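Sadumberg Headcount 6
Workforce reporting software for employers with 30 to 2000 staff

Product code: SHC-6
Supplied by: Oltmanns Workforce Systems, Mendton
Licence: annual, per reporting entity

Overview

Sadumberg Headcount 6 keeps a dated record of every position in an organization and produces workforce figures from it: opening and closing headcount, hires, departures, transfers, leaves and full-time equivalents. It is used by human resources and finance staff who have to give the same number to a board, a lender and a collective bargaining table, and who need to show how the number was reached.

The program does not run payroll. It reads payroll and timekeeping exports, matches them to the position record and lists every line that does not match.

How figures are calculated

Each employee record carries a status, a position number, a work site and an employing entity. A change to any of these is stored as a dated event. Reports are built from the events each time they are run, so a figure for the end of May can be reproduced later, including after a correction has been entered. Corrected periods are marked with a dagger and the original figure is kept in the audit view.

Persons on parental, medical or unpaid leave are counted in headcount and left out of full-time equivalents by default. Both settings can be changed per entity. Casual staff are counted if they have worked at least one shift in the reporting period. Contractors are held in a separate register and never enter the headcount total.

Where one person holds two part-time positions, the program reports one head and two positions. Duplicate detection uses employee number first, then name and date of birth.

Reduction and transfer module

The reduction module models a planned decrease before it is carried out. The user selects positions, enters an effective date and chooses a notice schedule. The output shows headcount at the end of each month, severance by cost centre and the number of departures falling within any rolling notice window. Retirements and resignations already on file are deducted first.

Notice schedules are stored as tables and can be edited by the customer. They should be checked against current legislation and the applicable agreement before use. Oltmanns does not give legal advice.

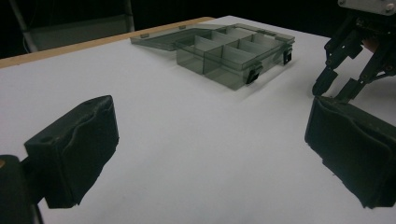 Compartment box with the lid open, on a white tabletop.

Transfers between entities are recorded as a departure from one and a hire by the other, joined by a transfer number. Group reports cancel the pair. If only one side has been entered, the group report will not close until the other side is entered or an override is signed.

Standard reports

The program is supplied with 287 report layouts. The most used are:

Year-over-year headcount by entity and site
Turnover, voluntary and involuntary
Span of control by manager
Vacancy age
Length of service bands
Reconciliation to payroll

Output formats are PDF, CSV and XLSX. Layouts can be copied and altered; the supplied originals are locked.

Data import

Delimited text with a header row, UTF-8 encoding. A direct connector is available for Adanitz timekeeping and is licensed separately. Scheduled imports run nightly, with a full rebuild on Saturday. Reports remain available during a rebuild and show the previous day's data.

Installation and support

Setup, loading of prior-year records and one day of training are included. Loading takes around six weeks for a single entity with clean records. Questions about migration from version 5 should be sent to Gaspard Coste, technical services, Mendton office.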